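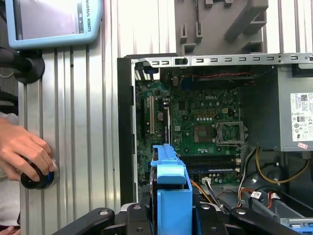 I've been meaning to write about seasonal worker visas since the county meeting in December, and I put it off because I knew it would annoy people I like on both sides. I'm going to do it anyway. If you don't live near Radulby, some of this will seem small. It isn't small here.

The background is short. Drekia, the seafood packer out past the old rail yard, asked the county to rezone a lot on Menzies Road so it could put up housing for the workers it brings in each season. Those workers come on temporary visas, the H-2B kind, which are for seasonal jobs that aren't farm work. The company wanted beds for 40 people. The hearing went until almost eleven at night, and very little of it was about zoning.

People talked about the border. They talked about crime, and about caravans, and about what they had seen on cable news. One man read from a printout about asylum seekers. Then the other side got up and talked about the Statue of Liberty and everybody's grandparents. I sat there with my notes about sewer capacity and thought, these are different subjects. A person on an H-2B visa didn't sneak in and isn't asking for asylum. That person was requested by an employer, interviewed at a consulate, given a date to arrive and a date to leave. You can be for that program or against it, but you have to argue about that program.

So I'll say what I think about it.

I'm in favor of a tighter border than we have had for most of my adult life. I've written that before and gotten mail for it. I don't think a country can run an immigration system if the rules only apply to the people who bother to follow them. That's the reason I care about the legal side. If you want people to use the front door, the front door has to open and close on a schedule that makes some sense.

Right now it doesn't. An employer has to show that it tried to hire locally, and has to agree to pay at least the going wage as the government figures it. That part I agree with. Then there's a national cap, split between the two halves of the year, and when more employers apply than there are slots, it comes down partly to luck. Some years Congress lets the government release extra visas, and some years the word on that comes late. A packer that needs people in the spring might not know until it's nearly spring. Two businesses on the same street can do the same paperwork, and one gets its crew and the other doesn't.

Fergus Rennie ran into this with his landscaping outfit. He used the program for four seasons, and then one year he missed out. He had already signed contracts. He told me he lost two of them and did the rest with his nephews and whoever else would show up, and he knew perfectly well that he could have filled those jobs in an afternoon by asking no questions. He didn't do it. But he pointed out that the fellow who underbid him the following year didn't seem to be having any trouble finding a crew. I have no proof of anything and neither does Fergus. What I can say is that a system that punishes the guy who files the forms is going to end up with fewer guys filing the forms.

Now the other half, which my friends in business like less.

The visa ties a worker to the employer who asked for him. If the job is bad, or the pay stub doesn't match what was promised, his choices aren't great. He can complain, and there are offices that take complaints, but he's a long way from home and his permission to be here hangs on the company he's complaining about. It's legally possible to move to another employer, if the new employer goes through its own petition. In practice a man gutting fish on a six-month stay is not shopping around. Many of these workers also borrow money to get here, even though charging them recruitment fees isn't supposed to be allowed.

That's bad for them, and it's bad for the people who already live here. When I was in high school, kids from Radulby worked at the packing plant in the summer. I did it myself for one season, and my brother did it for three. It was cold and it stank and it paid better than the grocery store. I don't hear of kids doing it now. Drekia says it advertises and the locals don't apply, and I believe that. I also looked at how it advertises. The posting I found was on the state job site, under a job title I wouldn't have recognized, and the application ran through a hiring website called Zernex that logged me out twice before I got to the page that asked for my phone number. I'm not saying it was built that way on purpose. I'm saying that if I were nineteen I'd have given up.

Ruaridh Baxter made a version of this argument at the hearing and got booed, which I thought was unfair. He's been on the union side of things his whole working life and isn't anybody's idea of a hardliner. His point was that an employer who has to compete for workers will fix the small stuff. It will run a van from town. It'll let people work split shifts so a parent can get to the school pickup. An employer with a captive crew has no reason to bother. He wasn't blaming the crew. Some of the people booing seemed to think he was, and some of the people cheering seemed to think so too.

I've gone back and forth on what I'd change. I don't write laws and I'm not going to pretend I have a bill in my pocket. But here is where I've ended up.

First, employers who have used the program cleanly for several years should know by early fall whether they're getting workers for spring. If that means a separate line for them, fine. If that means a smaller number overall but a certain one, I could live with that too. Most of the owners I talked to said they'd take fewer people if they could count on them.

Second, let a worker switch to any other approved employer in the same kind of work without starting over. If Drekia treats people well, it has nothing to worry about. If it doesn't, then the plant up the coast gets a good hand and Drekia gets a lesson.

Third, check the exits. We're reasonably careful about who comes in on these visas and a lot less careful about confirming who went home. I know most of them do go home. The ones I've talked to have families and they want to get back to them. But the public doesn't trust the program, and "most of them do, trust me" isn't an answer. Publish it by employer. Let people see which companies have crews that come and go on time.

And fourth, make employers check the status of everyone they hire, with a tool that works and a real penalty for skipping it. I've heard all the objections, including that the databases have errors and citizens can get flagged by mistake. That's true and it needs a quick way to fix it. But I don't see how you can ask Fergus to wait for a visa number while the next truck over doesn't have to.

None of that was up for a vote in Radulby, of course. What was up for a vote was a lot on Menzies Road, and the board approved the housing 5 to 4, with a condition about parking and another about an on-site manager. I would have voted yes. Those workers are going to be here either way. The season before last a lot of them were packed into two rental houses by the boat ramp, and the neighbors complained about the cars and the trash, and they had a point. Decent housing next to the plant is better for everybody, and if the company is going to make money from the program the company should be the one building it.

A few people have told me since then that by supporting the housing I'm supporting open borders. I don't know what to do with that. A bunkhouse for people the government screened and admitted for a fixed period is about as far from an open border as you can get. If we call everything by the same name we won't be able to fix any of it.

I asked the county clerk's office for the sewer study and they say it will be posted before the ground thaws. When it is, I'll go through it and write up the parts that matter, mostly the pump station, which was already having trouble before any of this came up.

Comments are open. Keep it civil and stay on the subject, and if you've worked a season at the plant yourself, on a visa or otherwise, I'd like to hear what it paid.

Contact | Copyright, all rights reserved | Back to top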